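Getting the Linen Shelf in Order: A Project Report on Folding and Storing Soft Things
Sarita Yadav and Heriberto Paucar
Household Management, final project
20 Aug 2023

We picked this project for a very plain reason, which is that both of us grew up in homes where the closet door had to be leaned on before it would shut. We wanted to find a way of folding and putting away cloth that an ordinary person would still be following in December. We called our method Marulanda, after the street Heriberto grew up on, and the name stuck.

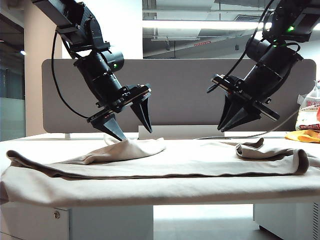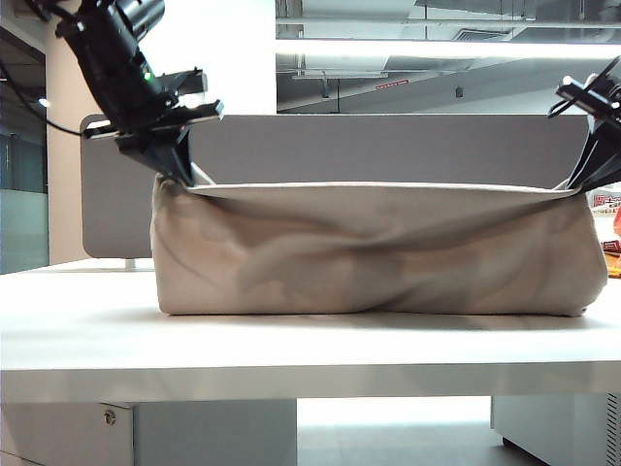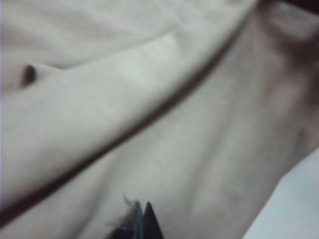
Beige and cream cloth on a white table

Soft cloth is harder to store than people give it credit for, and most of our first month went into finding out why. A stiff shirt more or less tells you where to fold it, along the seams and the placket, but a soft pair of pants or a loose cover will go any way it likes. We began every session by laying the piece out at full length and smoothing it from the middle toward the ends with flat hands. Even then you get trouble. In the first picture the long beige garment is stretched out across the tabletop and it still has a puffed-up fold to the left of center, and toward the right end the cloth turns back on itself in a thick rounded edge. If you fold over a lump like that, you get a bigger lump, and by the third fold the whole stack leans. The close view of the off-white cloth shows the same thing from nearer: one broad ridge with a long dark crease running beneath it. Sarita started calling these "sleepers," and we used the word all the way through our notes, so it appears in this report too.

Our rule for sleepers became: open it up and start over. We did try pressing them down and carrying on, and we tried tugging the two ends, which works nicely on cotton and hardly at all on anything with stretch in it. Starting over sounds slow. Sarita's mother, who has folded for a family of six her whole life, watched us for a while and told us she has always done it that way, so we could perhaps have asked her first!

The other half of the project was the bins. We compared two kinds, a hard-sided one sold as Kistenen and a soft fabric one sold as Humoren. We both expected to like the hard one better. It stacks well and looks tidy, but it wastes the corners, and if you fill it to the top you can't get a hand down the side to pull out the piece you want. A fabric bin gives a little when you reach in. The drawback is that the front panel creases and bulges, much like the one in the second picture, where the wrinkles come together near the center of the panel, and a bin with a crooked front makes a neat shelf look messy however well the things inside are folded. We found it helped to square up the corners before anything went in, and to put the flattest, heaviest pieces along the bottom so they hold the shape for you.

Labels took up more of our time than they should have. Heriberto wanted them on the rim and Sarita wanted them low on the front, and we went back and forth for days. The rim won. You see it when the bin is on a low shelf, and the cloth there wrinkles less, so the label stays flat.

We set ourselves a budget of 3000 words for the instruction booklet and came in at 531, mostly from taking out things we had said twice. A neighbor of ours, who runs the little alterations shop called Gakovance, read the draft and asked for bigger drawings and fewer arrows. She was right about the arrows.

What we would do differently: begin with bedding, which is where people have the most trouble and where we had the least time. Fitted sheets get one page in the booklet and deserve a good deal more. We would also like to go back to the same closets after a winter has passed and see whether the stacks are still standing.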